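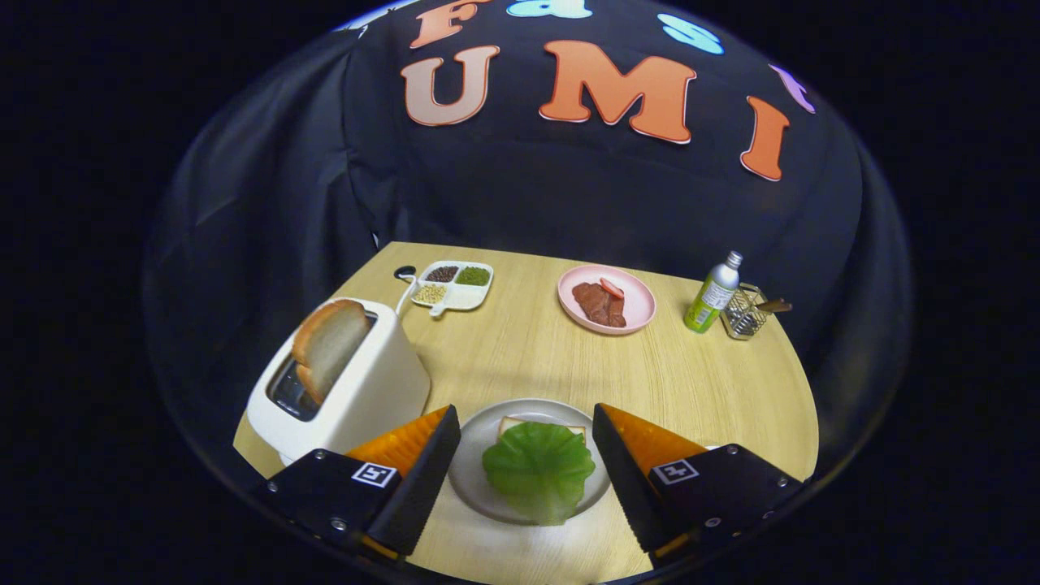 Bridge-to-permanent notes, part two

4 June 2019

The Bratu loan closed in May, so I can finally write down how the reserve math worked. Part one covered the appraisal.

Cullholm had the building on a floating-rate bridge loan and wanted out before the second extension option. Itlow quoted a fixed-rate permanent loan at 200 basis points over the matching Treasury, 30-year amortization, with a debt yield test on trailing income. The test is where the time went. Trailing income included a tenant that had given notice, and Itlow removed it in full. Cullholm wanted credit for the replacement lease, which was signed but not yet paying rent.

Florin Cârstea at Jisska modeled it both ways. With the replacement lease excluded, proceeds fell $389,000 short of the bridge payoff. With it included, the loan covered the payoff and most of the closing costs.

The fix was a holdback. Itlow funded the full amount and kept the shortfall in a reserve, to be released once the new tenant had opened and paid its first full month. The payoff itself was covered by a short equity contribution from Cullholm, which comes back on release.

Two points for anyone drafting one of these:

Interest accrues on the holdback from day one. Model it as drawn, and check whether the reserve account earns anything — ours does not.

The estoppel form should be attached to the loan agreement. We spent 20 days arguing over what "open for business" meant, and an agreed form would have settled it.

Part three will be on the rate lock deposit.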